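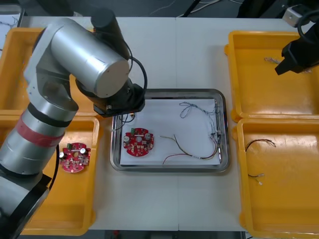 November, cell B, wire sorting for Nnaji

Fault summary for people who only read the first paragraph: on run 73 the left arm closed on more wire than it had been asked for, failed to lift it, and tried again with the force sensor freshly zeroed while it was still pulling. It did this until the tray had moved 20 mm and Onyekachi hit the stop. No injuries. The cell is locked out of automatic mode until the items at the end are done, and "it worked fine on my bench" is not one of the items.

Longer version, starting with what we thought we were doing.

The Nnaji job is supposed to be simple. Boards and loose wires go on the tray, boards come off to the left bins, wires to the right bins, the arms don't touch each other and everybody goes home. Boards have been boring for weeks, in the good sense. Wires have been wires. They have no top or bottom, they lie across each other, and the point you grab is rarely the point that matters.

Yesterday I switched the wire detector over to the new Honari build. It finds single strands in a tangle much better than the old one, and it's much more sure of itself, which I took for the same thing. I also changed the Zaltau fingers back to the ridged pads, after the smooth ones kept letting the thin wires slide out. So: two changes in one go. I've given the speech about that to every new person in this lab and I'd like it noted that I gave it to myself again this morning in the parking lot.

Morning runs were fine. A few dropped strands, one board placed on its edge, nothing I'd have written down. I was pleased enough to let it run on the mixed tray after lunch with the retry limit raised, so we could collect some failures. We collected some failures.

Run 73, pieced together from the log and from Onyekachi Okonkwo, who was standing closer than I was:

14:10, or a little after. Honari reports one graspable wire, high confidence. Left arm goes in, closes, and the finger width comes back a good deal wider than any single wire in the bill of materials. Fusier has a check for this. The check compares the width to a maximum, and the maximum was set back when we were picking up connectors, so a fistful of wire passes as a slim connector. Check passed. Green tick in the log, very cheerful.

Arm lifts. Something in the bundle is still attached to, or hooked around, something else. Force climbs to the 7 N limit and the arm stops, as it should. Up to here I have no complaint with anybody, including me.

Then the retry. The retry routine is: stop, zero the force sensor, open fingers, back off, ask Honari for a new target, go again. At least that's what the flow chart on the wall says. What the code does is stop, zero the force sensor, ask the gripper to open, and carry on without waiting to hear whether it did. The gripper was still busy with the hold command from the lift and dropped the open request on the floor. So we now had an arm with its fingers shut, pulling on a wire, and a sensor that had been told this was what nothing feels like.

Second lift. Another 7 N on top of the first helping. Stop, zero, carry on. You can see where this goes, and the limit I had raised after lunch made sure it had room to get there.

I had always thought of that force limit as the thing that keeps the arm polite. It was keeping it polite relative to however rude it had last been. 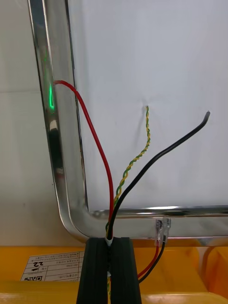
Wrist camera: red, black and the twisted pair in one pinch. Software's opinion: one wire.

I went back through the wrist footage afterward, and any person would have flagged that grasp straight away. The detector never looks at the wrist camera after closing. It looks from above, decides, and leaves the room, so to speak. The wrist stream gets recorded faithfully to disk so that I can feel bad about it later.

On the tray: it sits by its own weight. There were stops for it once, on the old table, and they didn't make the trip. It crept toward the left arm in small steps, one per retry, and every one of those steps was invisible to the right arm, which plans from a tray position measured once at the start of the session. The right arm happened to be waiting over its own bin. If it had been partway through a pick it would have come down wherever the tray used to be, and 20 mm is plenty to turn "middle of the paper" into "rim of the tray".

Onyekachi heard it before either of us saw it, the tray scraping a bit and then stopping, with a pause, and then again. Stop button, everything halts. Good reflexes, and also the only layer of protection that performed to spec all day.

Now the part I actually want people to read.

With the stop pressed, the arm brakes hold and the gripper holds. That's on purpose, since nobody wants a dropped part on every stop. It also means that whatever the fingers were pulling on, they're still pulling on. The screen at this point showed a force close to zero. The tray looked like a tray. Onyekachi picked up the side cutters and leaned in to free the bundle, which is what I would have done and what I've done before, and got as far as touching the black wire, felt how tight it was, and stepped back.

I think that was the nearest thing to an accident we've had in this cell. A cut end under that kind of load goes somewhere, and the somewhere is at face height when you're bent over the table. Safety glasses were on. Mine were on my head, where they protect my hair.

What we did instead: put the arm in hand-guiding mode at low speed and eased it back down toward the tray until the wires visibly sagged, then opened the gripper by its manual valve. The bundle came out in one lump. Checked the lump by hand. The twisted pair had gone around the red wire, and the black one seemed to be along for the ride. No broken strands that I could find, some tooth marks from the pads in the insulation. The lump is in a bag in my drawer with a note on it, please don't tidy it.

Tried to reproduce it in the late afternoon with the arm speed turned down and both of us behind the line.

Old Honari build, ridged pads: got a double grasp after a while, same retry behavior, sensor zeroed under load. So the new detector isn't the culprit. I owe it an apology, though it does pick the middle of tangles more eagerly than the old one and I'm not sending flowers.

New build, smooth pads: the bundle slipped out on the first lift. Same bug underneath, but the fingers let go before it could matter. Which explains how this has been in the code since spring without anyone noticing. The bad pads were our safety feature. I complained about them for months.

New build, ridged pads, with a wait for "gripper open" added before the zero: force limit, stop, open, back off, done. Repeated it until we were bored. The tray didn't move. I'd call that a fix for this fault and not for the general attitude.

One thing I can't explain yet. In the log for the second retry there's an entry saying the gripper acknowledged the open command, and the finger width didn't change. Either the acknowledgment only means "message received", or it belongs to an earlier message and arrived late. The Zaltau manual has a sentence on this that can be read both ways, and I've now read it both ways several times. Onyekachi is writing a small script to hammer the gripper with open and hold commands and see what comes back. Until we know, treat the acknowledgment as gossip and trust the width.

Before automatic mode comes back:

Retry order changed so the sensor is only zeroed with the fingers confirmed open by width, away from the tray. Code is done, needs someone other than me to review it.

Absolute force ceiling in the arm controller itself, below Fusier, which no retry can zero away. Value still to be argued over. I'd like it low enough to be annoying.

Maximum grasp width set per item type. Wires get a wire number.

Retry limit back to 2. The person who raised it has been spoken to, at length, on the drive home.

Stops for the tray. Anything that bolts down. Double-sided tape isn't a stop, and yes, I looked at the roll.

Tray position re-measured after any force stop, for both arms.

New line on the laminated card by the stop button: after a stop, assume whatever is in the fingers is under load, whatever the screen says. Lower the arm first, then open, then reach in. No cutters in the cell while the gripper is closed. Glasses on the eyes.

Not required but I want it: a second look from the wrist camera after closing, even a dumb one. If the thing between the fingers comes in several colors, it probably isn't one wire.

Nnaji get a short note saying wire sorting is paused and boards carry on as normal on the other cell. I've drafted it and taken out the jokes.

Left for tomorrow: look through the older logs for the same pattern, zero followed by a lift with no change in width. Onyekachi thinks we'll find around 20 of them. I said fewer, and we've put coffee on it, and I'm already fairly sure I'm buying.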